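Search this site Search

Clurgate Media Desk 7: review

Reviewed by Mafalda Sequeira

Clurgate Media Desk is a web-based newsroom package aimed at university journalism programs and small sports media offices. Version 7 was installed in February on the teaching server of our undergraduate sports reporting unit and used for a full term by 137 enrolled students. Two tutors, Vitória Loureiro and Salvador Frade, administered it. I marked from it.

Setup

Installation took one afternoon. User accounts were imported from a CSV exported by the enrolment system; nine records failed on accented characters and were entered by hand. The importer reports a failure by row number only, so the original file has to be kept open beside it. Single sign-on is supported but the documentation for it describes version 6, and two of the menu labels have changed.

Story editor

The editor is a plain rich-text field with a fixed side panel for headline, standfirst, byline and embargo time. Word count updates on save. Copy limits can be set per assignment, and ours was 2,000 words for the long feature. Text over the limit is flagged in the margin but can still be filed, a behaviour that cannot be changed in the current release.

Revision history is complete and readable. Each save is stored with the user name and time, and any two versions can be compared side by side. For marking purposes this is the strongest part of the package.

Image handling

Uploads are resized on the server to three widths. Captions and credits are separate fields, and a credit can be made compulsory before filing. Images placed consecutively are stacked with a fixed gap and share one caption unless split manually. 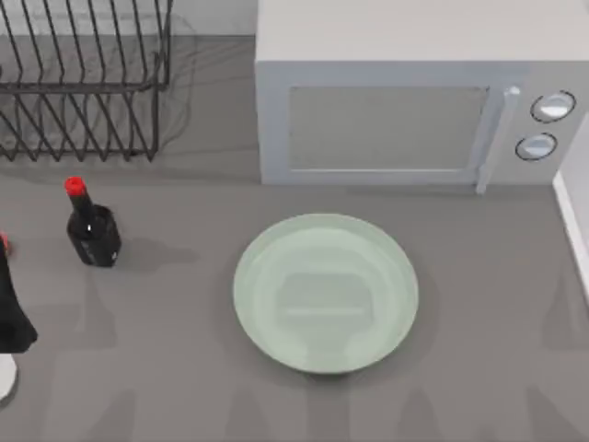
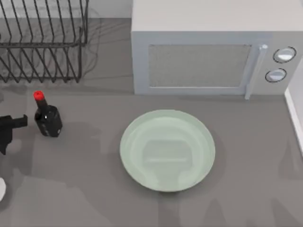
Kitchen counter with wire dish rack, two renders. Default stacking, shared caption.

Live scores module

The module accepts manual entry or a feed. We tested manual entry only, during two intervarsity netball rounds. Corrections to a quarter score do not carry through to the match total until the page is refreshed. Zulmira Cardoso, who ran the desk on both rounds, kept a separate spreadsheet as a check and found no other discrepancies.

Compared with Plotex

Plotex, which we used previously, has the better scores module and a much weaker revision history. It is also licensed per seat. Clurgate is licensed per server, so the cost favours larger cohorts. A program with fewer than two tutorial groups should price both.

Rating: 7 out of 10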